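Usitz White Plastics, README
Last edited 2025-03-06

Hi, and thanks for downloading! Usitz is my collection of short clips and stills of pale plastic household bits being handled on a table. I started it as a side branch of Plotik, which was all bright toys and mugs, and I got curious about the stuff that's much harder to see - white things on white cloth, off-white things in strong sun, that kind of trouble.

What's in the download

There are 300 clips and 3,000 stills, covering 20 objects. Each object has its own folder with a notes.txt inside (some of my notes are long, some are one grumpy line). The bladed pieces with a round hub are my favorites and they got more than their fair share of attention. They have thin edges, shallow curves and creases that come and go with the light, so drawing outlines on them took me ages.

The setup

I kept the table simple: cloth on top, black fabric along the edges, daylight whenever I could get it. I don't iron the cloth, so expect wrinkles, and please don't label them as objects! Glare is left in too. If a blade melts into a bright patch, I marked only the edge I could really follow and put "washed" in the visibility column.

Known problems

Folder 7 has two sets of file names because I renamed half of it and then went to dinner. The color names are my own eyes and nothing fancier, so "beige" and "warm white" overlap a lot. The Damunance loader reads everything fine, but the Furnival one trips over the spaces in my folder names - I hope to fix that in April.
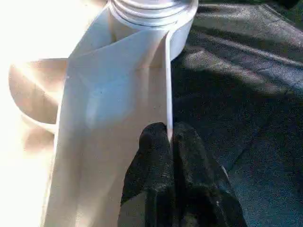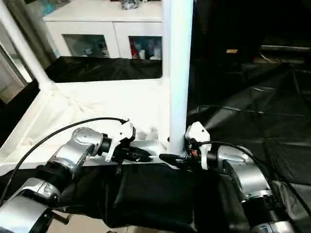
First picture: hub and blades up close, with glare at the left. Second picture: the table with its wrinkled white cloth and black drape.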